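Eating out: a Saturday lunch in Tullow

Several of you wrote in after the November issue to ask for more places outside the city, so Zdeňka Kováčik and I took the bus down to Tullow on Saturday and had lunch at Roris, on the street behind the river. We had no booking. They found us a place by the door at ten to one and by quarter past they were turning people away, so ring first if there are more than two of you.
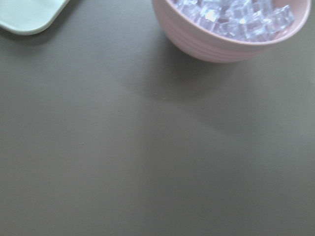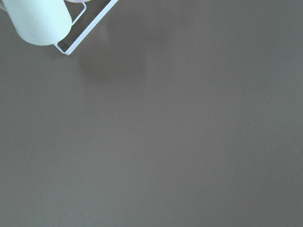

The menu is one side of a sheet and changes every couple of weeks. There were 4 starters and 5 mains when we went, plus a soup. The owner, Igor Kollár, cooked in hotels for a long time before he opened on his own, and the food has some of that in it. Plates come out hot, the sauces are properly reduced and the portions are what a working person would call lunch.

I had the soup, which was celeriac with a spoonful of brown butter and some fried sage on top. It was thick and well salted and I would have been happy with that and the bread alone. The bread is made in the kitchen each morning, a plain white sourdough with a dark crust, and they bring more if you ask. Zdeňka had pickled herring with potato salad. She thought the herring was very good and the potato salad had been in the fridge too long, and having tried a forkful I agree with her on both.

For mains we had the pork shoulder and the barley. The pork is cooked overnight and comes with cabbage, caraway and a bread dumpling in slices. It fell apart under the fork and the cabbage had enough vinegar to cut through the fat. The dumpling was a little dry at the edges, but there was plenty of gravy to deal with that. The barley was done like a risotto with mushrooms and a sheep's cheese. Zdeňka liked it more than I did. I found it heavy by the halfway point and would share it next time as a side.

Puddings were a plum cake and a set cream with poppy seeds. We ordered one of each and swapped. Get the plum cake. It is made by Alžběta Zelenák, who also runs the front of the house at weekends, and it was still warm. The set cream was fine but it tasted mostly of sugar.

Drinks are a weak spot. There is one white and one red by the glass, neither of them up to the food, and the beer list is bottles only. The coffee is good. Tap water came without our asking, in a jug with a lid, and was refilled.

Service was friendly and a bit stretched. We waited 15 minutes between starters and mains, which did not bother us, but the family next to us had two small children and it bothered them. There are high chairs. There is one step at the entrance and another down to the toilets, and a member who uses a wheelchair should ask about the side door when ringing.

Two courses each, one pudding each, a glass of wine and two coffees came to a fair price for what we ate, a bit less than we paid at Povo in the spring and for better cooking. Cards are accepted. They close the kitchen at half past two and do not open on Saturday evenings.

A few other bits of news. Do-yoon Seo has been back to Nuchit and reports that the lunch noodles are on again now the kitchen has been refitted. He recommends the sour pork broth and says to avoid the spring rolls, which have gone up in price and down in size. Povo has dropped its set menu on weekdays and is now à la carte only.

Štěpánka Bednárik is putting together the group supper for next month and would like to hear from anyone with allergies before she settles the menu. Please reply to her directly and say whether you are bringing a guest. She is choosing between Nuchit and a return to Roris on a weeknight, and if you have a strong view either way, tell her that too.

The next review will be a fish place on the coast, weather and buses permitting. Suggestions for the one after are welcome, particularly anywhere that does a decent breakfast.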